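# Projektbericht: Demonstrationsdaten für die Aufgabe »Stempeln«

Projektgruppe Jollard, Abschnitt 3 bis 6
Betreuung: Kirsty Pilkington
Stand: März

## 3. Ausgangslage

Im Projektantrag steht, dass ein Lernverfahren »mit hinreichend vielen Demonstrationen« eine zweistufige Handhabungsaufgabe übernehmen kann. Was hinreichend heißt, steht dort nicht. Wir haben uns an der Vorgängergruppe Olton orientiert, die mit 800 Durchläufen gearbeitet hat, und deren Abschlussbericht mit einem gewissen Misstrauen gelesen: Getestet wurde dort auf demselben Tisch, mit denselben Gegenständen und fast in derselben Anordnung wie bei der Aufnahme. Eine hohe Erfolgsquote sagt unter diesen Umständen wenig.

Unsere Frage war deshalb bescheidener. Wir wollten wissen, wie brauchbar die Daten sind, die eine studentische Gruppe in einem Semester erzeugen kann, und wie viel davon nach einer ehrlichen Durchsicht übrig bleibt. Das Training selbst ist Sache der Partnergruppe und wird hier nur am Rand behandelt.

## 4. Durchführung

### 4.1 Aufgabe

Der Arm soll ein Stempelkissen und ein aufgeschlagenes Heft anfahren und Abdrücke auf der Seite hinterlassen. Die Reihenfolge ist vorgegeben, die Lage des Heftes nicht. Wir haben vier Operatoren eingearbeitet, von denen zwei vorher noch nie teleoperiert hatten. Gesteuert wurde durchgehend mit der Software Jumport.

### 4.2 Protokoll

Jeder Durchlauf beginnt mit dem Arm in Ruhestellung und endet, wenn der Operator die Aufnahme schließt. Nach jeweils sechs Durchläufen wurden die Gegenstände auf dem Tisch umgestellt. Die Umstellung war als zufällig gedacht, und genau das war sie nicht: In der Durchsicht fiel auf, dass das Heft fast immer ungefähr in der Tischmitte landete. Menschen stellen Dinge dorthin, wo man gut herankommt. Ab der zweiten Hälfte haben wir die Positionen ausgelost, was die Operatoren lästig fanden und die Daten deutlich breiter gemacht hat.

Zusätzliche Gegenstände ohne Bezug zur Aufgabe blieben absichtlich auf dem Tisch. Gerardo Colombo war dagegen und wollte zuerst einen sauberen Grunddatensatz. Sein Einwand ist nicht widerlegt – wir haben schlicht keinen Vergleichssatz ohne Ablenker aufgenommen und können zu ihrem Nutzen nichts sagen.

### 4.3 Umfang

Insgesamt liegen 2.392 Durchläufe vor. Diese Zahl klingt besser, als sie ist. Sie enthält Abbrüche, Wiederholungen derselben Bewegung und eine Serie, bei der die Zeitstempel von Arm und Kamera auseinanderliefen. Die Serie haben wir markiert, aber nicht gelöscht, damit die Partnergruppe selbst entscheiden kann.

## 5. Qualität der Daten

Der schwierigste Teil der Durchsicht war die Frage, was als gelungen gilt. Unser erstes Kriterium lautete »Abdruck vorhanden«. Danach hätte auch ein halber, verschmierter Abdruck am Seitenrand gezählt. Das zweite Kriterium verlangte einen geschlossenen Rahmen, ließ sich aber aus der Brustkamera allein oft nicht beurteilen.
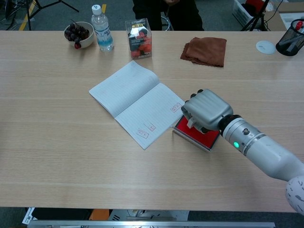 *Abb. 4: Roboterhand am roten Stempelkissen, daneben das Heft mit drei Abdrücken auf der rechten Seite. Die Zeichen innerhalb der Rahmen sind in dieser Ansicht nicht lesbar.*

An Abb. 4 lässt sich ein zweites Problem zeigen. Die Finger liegen auf dem Kissen auf, aber mit welcher Kraft, ist dem Bild nicht zu entnehmen. Ein Verfahren, das nur Bilder und Gelenkwinkel bekommt, muss diesen Unterschied erraten. Wir halten es für fraglich, ob mehr Durchläufe daran etwas ändern, und hätten das Geld lieber in Kraftsensoren gesteckt.

Auch die Etiketten sind nicht so verlässlich wie gewünscht. Zwei Personen haben eine Stichprobe unabhängig bewertet und waren sich bei verschmierten Abdrücken häufig uneinig. Das Werkzeug Staniforth speichert pro Durchlauf nur ein Etikett, die Uneinigkeit geht also beim Export verloren. Wir führen sie vorläufig in einer getrennten Tabelle.

## 6. Offene Punkte

- Vergleichssatz ohne Ablenker aufnehmen, mit ausgelosten Positionen
- Serie mit Zeitversatz: korrigieren oder verwerfen, Entscheidung bei der Partnergruppe
- Erfolgskriterium schriftlich festlegen, bevor weiter aufgenommen wird
- Testaufbau an einem anderen Tisch; ohne ihn sollte keine Erfolgsquote berichtet werden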